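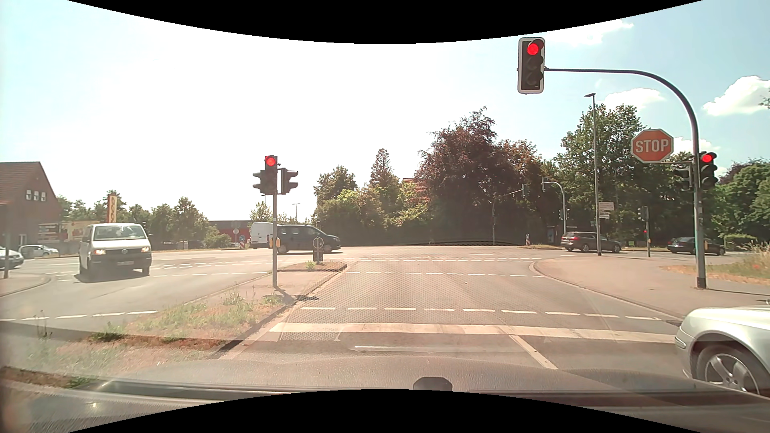

Garage Tips: Fitting and Looking After the Plovotlow Driving Kit

By Yesenia Orozco
Updated 11/05/2021

The Plovotlow is an add-on kit that steers, brakes and holds a following distance on cars that already have electric power steering. It sells for $1345 with the camera, the control box, the harness and one bracket. I put mine in at home in September and have driven about 300 miles with it. These are my notes on the install and the upkeep.

Check your car first

Fodton, the shop that sells the kit, keeps a list of supported cars on its site. Go by the build date on the door jamb sticker and not the model year on the title. If your car falls between two harness versions, call them before you order. Opened harnesses can't go back.

Clean the glass

Use plain glass cleaner and a microfiber cloth on the inside, then a second dry cloth. No ammonia if you have tint. Do the outside too, with a clay bar if it has been a while. Let the inside dry with the doors open before you stick the bracket on. The adhesive pad only gets one try, so hold the bracket up dry and mark its corners with painter's tape.

Keep the camera out of the tint strip and inside the area the wipers sweep. Mine sits just to the right of the mirror stem.

Running the wire

Tuck the cable into the headliner with a plastic trim tool. An old gift card works on the tight parts. At the pillar, run the cable behind the airbag and never across the front of it. If you aren't sure where the airbag folds, pay a shop for that part. My local place, Ledesma, did a neighbor's in under an hour.

The control box goes under the dash on a bracket held by a 13 mm bolt. Leave a little slack in the harness so you can drop the box down later to read the label.

Dashboard reflections

A shiny dash throws its reflection onto the windshield, and the camera looks through it. Skip the glossy protectant. Wash the dash with a damp cloth and a drop of dish soap and leave it dull. Take off anything with a light color or a pattern, including the mesh non-slip mats. A black felt dash cover helps on bright days. I cut mine from a remnant with kitchen scissors.

First drives

Calibration needs clear lane paint and steady speed. Pick a straight road with little traffic. Keep both hands on the wheel and your foot near the brake.

The kit does not read traffic lights or stop signs. It follows the car ahead and the lane lines. At a junction you do the stopping, and you do the turning. I switch mine off well before any big intersection, where the lane lines break up and there are vans and cars crossing. The off button is on the stalk, and a tap on the brake does the same thing.

Upkeep

Wipe the lens with a dry lens cloth, no spray.
Clean the inside of the windshield every other week.
Replace the wiper blades when they streak.
Look at the bracket pad after a hot spell. A lifted corner means a new pad, $7 from Fodton.
Redo calibration after new glass or an alignment.

What I'd change

The bracket feels cheap and the manual skips the pillar step altogether. The chime is too quiet with a window down. Lane keeping on the highway is steady, and on patched county roads it wanders enough that I leave it off.

Azucena Zamudio wrote in to say the Clasosano bracket fits the same camera and tilts farther, for cars with a steep windshield. I haven't tried it. If you have, send a note with the car and year and I'll add it to this page.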